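Tridis opens its Saturday kitchen table to beginners

2024-01-15

Hello from all of us at Tridis! I'm Yakubu Akpan, I look after the cookery side of things, and I've got some news I've been itching to share since before the holidays. From March we're running a new set of beginners' sessions called Brosach, and anybody who can hold a spoon is welcome.

The idea came out of our soup lunches. People kept telling me they'd love to cook at home but never knew where to put anything, and by the time the onions were chopped there wasn't an inch of worktop left (I was exactly the same at twenty, my poor mum). So Brosach starts with laying out, before a single thing gets cooked. You learn where your board goes, where your bowl goes, and how to keep the bit in the middle free for working.

There are 10 sessions in all, and the first one is lemons. Dressings, a quick curd, lemon and barley water, that sort of thing. I do go on about lemons, I'm afraid, but they're cheap and they teach you a lot about using a knife properly! Later on we get to eggs, flatbreads and a big pot of beans.

We raised 2,129 pounds at the autumn supper and 1,557 of it has gone on boards, bowls, cups and decent knives, so please don't feel you have to bring your own. The rest pays for ingredients. A place on the full course costs 79 pounds, and you can pay it in two goes if that's easier.

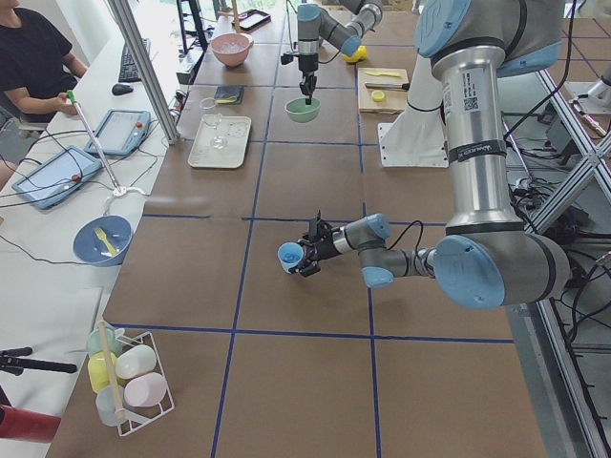

Tridis Community Cookery Team

Blue tape marks out the brown worktop, with the knife on the wooden board and a green bowl next to it. I'm very fond of that tape. It peels up in a minute and you can do the same thing on your own table at home.

Booking is open now at the Tridis front desk, or ring and ask for me. If you've got allergies, tell us when you book and we'll swap things round. Wear something with sleeves you can push up, and bring a tub for leftovers, there are always leftovers!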